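4.3 Keeping hold of the handle while the planner thinks

We said in the previous section that the grasp planner and the arm planner run as two separate processes, and it is only fair to admit that this was a matter of convenience at first. Dorklow, our arm planner, was already written and we were fond of it, and Melavix, which looks after the fingers, came along in April, when most of the arm code had settled. Keeping them apart means that each can be restarted without the other, and anybody who has spent an afternoon chasing a crashed process will understand why we have held on to the arrangement.

The price we pay is delay. Dorklow sends a new arm path every 200 ms, whereas Melavix corrects the finger targets every 2 ms, so for long stretches the hand has to manage on its own with whatever it last heard about where the arm is going. With a box or a tin this hardly matters. A jug is a good deal less forgiving, as the handle sits well to one side of the body and the weight pulls the wrist round as soon as the arm speeds up or slows down.

Our answer is a small shared record, which we call the grip note. Melavix writes into it the set of fingers it believes to be in contact, along with the largest turning load it is prepared to accept at the wrist. Dorklow reads the note before it smooths each path and slows the arm wherever the predicted load would go over that limit. If the note is older than two planning cycles, Dorklow treats it as missing and brings the arm gently to a stop. We did try guessing a fresh limit from the old one, and Chia-hao Tam spent a patient fortnight tuning the guess, but the plain stop was easier to reason about and we went back to it.

Contact belief comes from joint effort and from the wrist view together (Figure 6). Neither is much good alone.

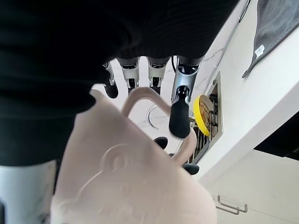 Figure 6. Wrist view with the hand on the jug, beside the stove. The largest fingertip pad overlaps the right side of the handle.

When the two sources disagree, Melavix keeps the lower of the two contact scores for that finger and leaves the others as they were. We had hoped for something cleverer, and an earlier version did weigh the sources by how much of each finger was visible, but the weights drifted whenever the fingers covered one another, and a handle grasp is precisely where they do so most.

The limits themselves were fitted from 2,000 simulated lifts in Nirnholm, of which we threw out 787 because the starting grasp had no finger through or against the handle. The remaining lifts gave a smooth enough curve that a small lookup table does the job, and we would gently encourage others to try a table before reaching for anything heavier. The table is read afresh at start-up, so it can be changed without rebuilding either process.

Questions about the planner code: Chia-hao Tam, Tu motion software group
© The authors. Back to top
Last updated: November 1, 2024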